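Bresotside Oral History Project - where we've got to
23rd May

Hello again! You asked for something short and readable this time, so I'm skipping the spreadsheet and just telling you how the spring has gone.

The big news is that the Narkenik mill tapes are finally out of their boxes. They were recorded in 1997, mostly in people's kitchens, and the sound is better than I feared (one has a budgie going all the way through, and I've left it in). Four of them are fully typed up and I'm partway into the next.

The Stevens Street interviews have been slower. Two people moved their dates and one decided she'd like her sister with her, so those are now booked for after the summer break. I'd rather wait and get the pair of them together - they finish each other's stories.
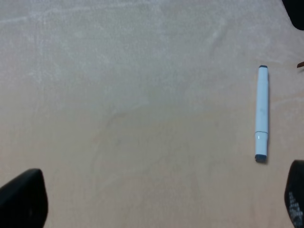 Will the booklet still be ready in September?
The text will be, and the printing should follow in the same month if the proofs come back clean. We're still planning on 500 copies.

Money is mostly fine. Postage went over a bit, but the Sumero transcription software came in under what I'd put down, so I've moved the difference across and marked it on the claim form. I haven't touched the travel line yet.

One thing I could use your help with is the permission form. The old wording only covers print, and several families have asked about putting clips online. Could you send me the version your other projects use?

4 comments | 4 shares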